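4.2 Collecting demonstrations in lived-in rooms

The unpacking task was recorded with the Clarard hand-held gripper, which carries its camera behind the jaws so that both fingertips stay in view at all times. Operators worked with one gripper in each hand. The policy receives only the wrist images and the jaw opening; no fixed camera is used at training or test time. Each home contributed 40 demonstrations, and operators were told to leave furniture and stored belongings where they were.

An episode starts with an open carton on a table and both grippers clear of it. The operator picks packaged items out of the carton one at a time and places them on the table surface. We did not standardize the carton or its contents between homes, and table coverings were left in place, including patterned ones. 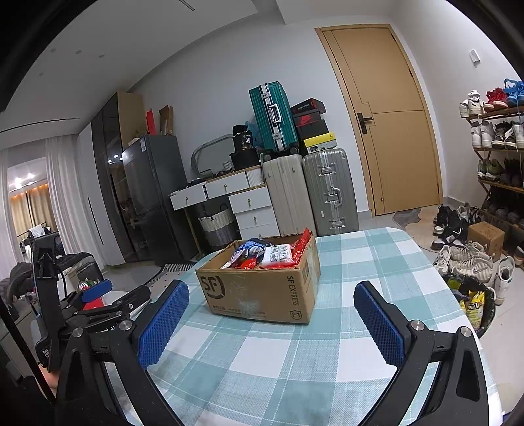

Figure 3. View from one gripper, jaws open, with a carton of packaged snacks on a plaid tablecloth. The second gripper is at left.

4.3 Effect of background variety

We compared two training sets of equal size. The first, Utitz, was recorded at a single bench in our lab against a plain backdrop. The second, Irkton, draws on 9 homes with the usual clutter of luggage, shoes and open drawers behind the work area. Both policies share the same network and training schedule, and both were tested in 3 homes that appear in neither set.

The Irkton policy cleared the carton in 71 per cent of trials. The Utitz policy did worse in every test home, and most of its failures came before first contact: the arm drifted toward brightly coloured objects in the background and did not recover. Once a jaw had touched an item, the two policies behaved much alike - grasp failures after contact were mainly soft packets slipping out during the lift.

Cropping the input to the area between the jaws, as in the Pritchard baseline, reduced the drift but made the approach slower. The crop also removes the second gripper from view, and collisions between the two arms rose as a result. We therefore kept the full image in all later experiments.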